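Tulus House Open Day: A Visit Report for Landlords and Managing Agents
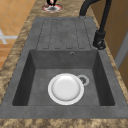 Issue 92

The Tulus House open day was held on Fri 11 April, and I went along with Rahel Rainer, who manages a small portfolio on the north side of town. The building is a former school annex that has been turned into rental apartments. It is owned by Storumeck and managed by Frei, and both had people on hand to answer questions. Doors opened at nine and we were asked to sign in and leave a business card.

Parking was poor. The lot behind the building was taken up by contractors, so most visitors used the street, which is metered until six. Anyone going to the next one should take the bus.

The first session was a talk by Verena Eder, head of lettings at Frei. She explained how the company handles applications. Every adult who will live in the apartment fills out the same form, and the forms are date-stamped as they come in. The agent checks them in that order against a written list of criteria, and the list is handed to applicants before they pay anything. If an application is turned down, the applicant gets a letter stating which item on the list was not met. She passed around a blank copy of the letter. It is one page and easy to read.

Several people asked about credit scores. Frei sets a minimum but will accept a guarantor below it. Eder said the guarantor has to go through the same checks as the tenant, and that this is where most of the delays come from. Pay stubs arrive late or are missing a page. Her staff now call guarantors on the second day instead of waiting for them to get in touch.

After coffee we were split into groups for the walk around. Ours was led by Urs Ruchti, the building manager. We saw the mail room, the boiler room, the bike storage and two apartments, one on the second floor and one at the top. The asking rent for the second-floor apartment is 1,649 a month with heat and water included. Electricity is separate and goes in the tenant's name.

Ruchti does the move-in inspections himself. He goes from room to room with the tenant, fills in the condition report on a tablet, and both of them sign before the keys are handed over. Tenants have a week to add anything they missed. He repeats the walk at move-out with the first report open next to the new one. Rahel asked how he deals with tenants who can't be there. He reschedules once, and after that he does it alone and sends the report by email with a deadline for comments.

The boiler room was clean and properly labeled. The bike storage was full, and I saw only one outlet in it, so anyone with an electric bike will be charging it upstairs. I asked if there was a rule on that in the lease. Ruchti said one is being drafted.

The afternoon session covered record keeping. Maximiliano Palacios demonstrated Plateo, the software Frei uses for leases, deposits and repair requests. Frei has almost 2,000 tenancies on it. Each repair request gets a number and the tenant can see when it was opened, who it was given to and when it was closed. Palacios showed a leaking radiator valve as a test case and moved it through all the steps. The deposit screen was less convincing. It took him several tries to find where a partial deduction is entered, and the receipt would not print. He promised to send the attendees a copy of it.

Weronika Wróbel closed the day with questions on screening tenants who have a past eviction. Opinions in the room were divided. Some owners refuse them outright. Wróbel prefers to look at how long ago it was and whether the debt was paid, and she keeps a written note of the decision either way. She also reminded owners who do their own lettings that application forms contain personal data and should not be left in a car or a kitchen drawer.

Lunch was sandwiches and was included. The handouts were the blank application form, the criteria list and a floor plan of the building. Frei plans a second open day in June, with a longer session on deposits. Registration is by phone through the lettings office.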